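About Drirkby Calibration

Drirkby Calibration tests and adjusts weighing equipment for shops, farms and small food producers. The firm was set up in Govport by Shahla Asadi and opened a second laboratory in Dredasberg to handle heavier loads.

What we test

Bench scales are accepted up to 50 kg and platform scales up to 3000 kg. Test weights are compared with our reference set every January. Each certificate states the error found on arrival, the error after adjustment and the air temperature during the test.

Turnaround

Bench scales are returned in four working days. Platform scales are tested on site.

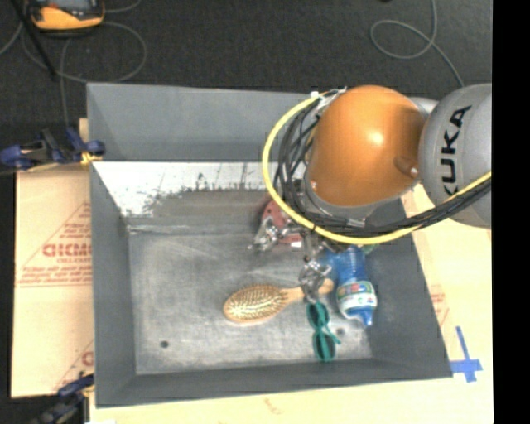
Contact and deliveries

Goods in, Salehi Yard, Govport. Deliveries close at 4 pm.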